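Wohnungswirtschaft und Recht, Seminar für das zweite Studienjahr
Handout zu Sitzung 5: Vergabe von Rechtsdienstleistungen durch Wohnungsgenossenschaften
Dozentin: Iwona Jabłońska
Stand: 6. Juli 2022

1. Wiederholung

In der letzten Sitzung haben wir die Organe der Genossenschaft besprochen: Vorstand, Aufsichtsrat, Generalversammlung. Für heute brauchen Sie davon vor allem eines. Der Vorstand leitet die Genossenschaft in eigener Verantwortung, und er schließt deshalb auch die Verträge mit externen Anwälten. Die Satzung kann vorsehen, dass der Aufsichtsrat bei bestimmten Geschäften zustimmen muss. Ob ein Rahmenvertrag mit einer Kanzlei dazu gehört, steht nicht im Gesetz, man muss in der Satzung nachlesen.

2. Unser Fall

Die Wohnungsgenossenschaft Jostitz verwaltet 1.139 Wohnungen. Davon sind 933 vermietet und mit einem Dauernutzungsvertrag belegt, der Rest steht wegen Sanierung leer oder wird als Gästewohnung genutzt. Bis jetzt hat die Genossenschaft alle rechtlichen Fragen an die Kanzlei Dudek gegeben, ohne schriftlichen Rahmenvertrag, jede Sache einzeln. Der kaufmännische Vorstand Tadeusz Michalski möchte das ändern. Er denkt an zwei Lose:

Los 1: Mietrecht und Nutzungsverhältnisse (Kündigung, Räumung, Betriebskosten, Mängel)
Los 2: Bau- und Grundstücksrecht (Werkverträge, Erbbaurecht, Nachbarrecht)

Interessiert haben sich die Kanzlei Dudek und die Sozietät Tirnemen. Die Sozietät hat viel Erfahrung im Baurecht, aber im Mietrecht vertritt sie auch einige private Vermieter aus derselben Stadt. Auf diesen Punkt kommen wir in Abschnitt 4 zurück.

3. Muss man überhaupt ausschreiben?

Diese Frage wird in Klausuren oft zu schnell beantwortet. Bitte prüfen Sie in dieser Reihenfolge.

Erstens: Ist der Auftraggeber ein öffentlicher Auftraggeber im Sinne von § 99 GWB? Eine Genossenschaft, deren Mitglieder private Personen sind und die sich aus Nutzungsgebühren finanziert, ist es in der Regel nicht. Anders kann es bei einer kommunalen Wohnungsgesellschaft sein. Dort kommt es auf den Zweck, die Finanzierung und die Aufsicht an.

Zweitens: Fällt die Leistung unter eine Ausnahme? Nach § 116 GWB sind bestimmte Rechtsdienstleistungen ausgenommen, besonders die Vertretung vor Gericht und die Beratung, die ein solches Verfahren vorbereitet. Die allgemeine laufende Beratung ist davon nicht automatisch erfasst.

Drittens: Wird der Schwellenwert erreicht? Die Zahlen ändern sich regelmäßig, deshalb lernen Sie diese bitte nicht auswendig. In der Klausur wird der Wert angegeben.

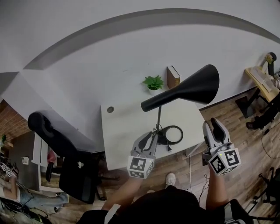 Für Jostitz endet die Prüfung schon beim ersten Punkt. Die Genossenschaft darf also frei wählen. Sie kann trotzdem freiwillig einen Wettbewerb durchführen, und viele machen das auch — meistens, weil der Prüfungsverband nach der Wirtschaftlichkeit fragt. Wer freiwillig ausschreibt, soll aber beachten, dass auch dabei vorvertragliche Pflichten entstehen können (§ 311 Abs. 2 BGB, § 241 Abs. 2 BGB). Wenn man den Bewerbern Kriterien mitteilt, muss man sich im Grundsatz daran halten.

4. Interessenkollision

Ein Rechtsanwalt darf nicht in derselben Sache widerstreitende Interessen vertreten (§ 43a BRAO, dazu § 3 BORA). Das Wort „derselben“ ist hier wichtig. Dass Tirnemen andere Vermieter vertritt, ist für sich allein keine Kollision. Problematisch wird es zum Beispiel, wenn ein solcher Vermieter Nachbar der Genossenschaft ist und beide über eine Zufahrt streiten. Im Rahmenvertrag sollte man regeln, wie schnell die Kanzlei eine Kollision anzeigt und wer in diesem Fall die Sache übernimmt.

5. Vergütung

Es gibt im Wesentlichen die Abrechnung nach dem RVG, den Stundensatz und die Pauschale. Bei gerichtlicher Vertretung darf grundsätzlich keine niedrigere Vergütung vereinbart werden, als das Gesetz vorsieht (§ 49b BRAO). Eine Vergütungsvereinbarung braucht die Textform, siehe § 3a RVG. Für die telefonische Kurzberatung der Mitarbeiter in der Vermietung ist eine monatliche Pauschale praktisch — man muss nur genau beschreiben, was noch „kurz“ ist. In der Musterausschreibung Plutgate (Reader, letzter Teil) finden Sie eine Formulierung, die ich nicht ganz gelungen finde. Überlegen Sie bitte, warum.

6. Zur Vorbereitung auf die nächste Sitzung

Lesen Sie im Reader den Aufsatz von Lambros Athanasiadis über Rahmenverträge und die Anmerkung von Dorota Kołodziej dazu. Die beiden sind sich über die Kündigungsfristen nicht einig.

Schreiben Sie außerdem einen Entwurf der Zuschlagskriterien für Los 1, höchstens 2 Seiten. Der Preis soll ein Kriterium sein, die Gewichtung müssen Sie begründen. Die Entwürfe schicken Sie bitte an Dorota Kwiatkowski, sie leitet die Übungsgruppe. Wer im Juni gefehlt hat, bekommt bei ihr auch die Unterlagen zur Satzung.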